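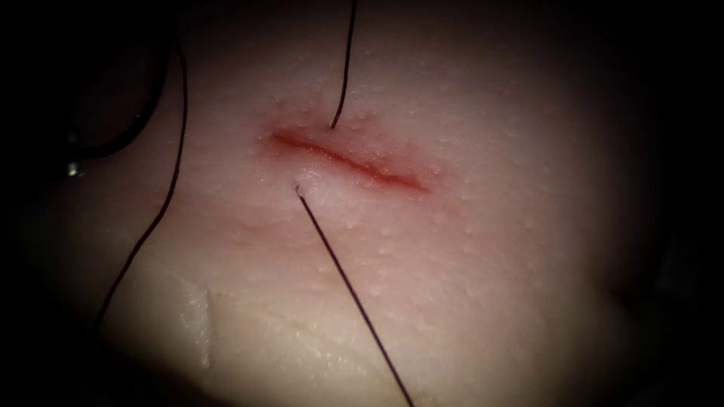

Suture practice pad, Skills Room. Straight incision with suture thread on and through the tissue.

Drever Clinical Training Center
Skills Room Safety Inspection, November
Completed by: Eftychia Kouris, Facilities Safety
Areas covered: Skills Room, prep area, corridor to the loading door

Mark each item Satisfactory (S), Needs Attention (NA) or Not Applicable (N/A). A comment is required for every NA.

1. Exits and access

1.1 Exit doors open fully from inside: S
1.2 Exit signs lit: S
1.3 Corridor clear to full width: NA
Comment: Flattened cartons from the Cultside delivery were stacked along the east wall. Moved during the inspection. Deliveries are to go directly to the store cupboard.
1.4 Emergency lighting tested: S

2. Fire equipment

2.1 Extinguishers in place, pins and seals intact: S
2.2 Extinguisher service tags current: NA
Comment: The tag on the prep area unit is unreadable. Konstantinidis has been asked to replace it at the next service call.
2.3 Fire blanket accessible: S

3. Sharps and waste

3.1 Sharps containers below fill line: S
3.2 Containers fixed to wall or bench bracket: NA
Comment: The bracket at station 5 is loose. Container taken out of use until the bracket is refitted.
3.3 Used needles and blades counted back in at end of session: S
Comment: Count sheet reviewed for the last 10 sessions. All signed.
3.4 Tissue waste bagged, labeled and refrigerated pending pickup: S
Comment: Refrigerator log shows 40 degrees F at the morning reading. Door gasket is worn but still seals.

4. Electrical

4.1 Cords free of damage: S
4.2 No extension cords in permanent use: NA
Comment: One cord is running behind the sink to the label printer. Remove. A request for an additional outlet has been submitted.
4.3 Ground fault outlets tested at sinks: S

5. Housekeeping and hygiene

5.1 Floors dry and free of trip hazards: S
5.2 Hand soap and paper towels stocked: S
5.3 Eyewash station flushed weekly: NA
Comment: Log has two blank entries. The station ran clear when tested. Supervisors are reminded that the flush must be initialed on the day it is done.
5.4 Disinfectant in original or labeled bottles: S
Comment: Jenance surface cleaner, all bottles labeled.
5.5 Gloves available in all sizes: S
Comment: 400 pairs in the cupboard. Small size to be reordered.

Follow-up
Items 2.2, 3.2 and 4.2 remain open and are to be reported closed in writing to Facilities Safety. Items 1.3 and 5.3 will be checked again at the next inspection.

Signed: E. Kouris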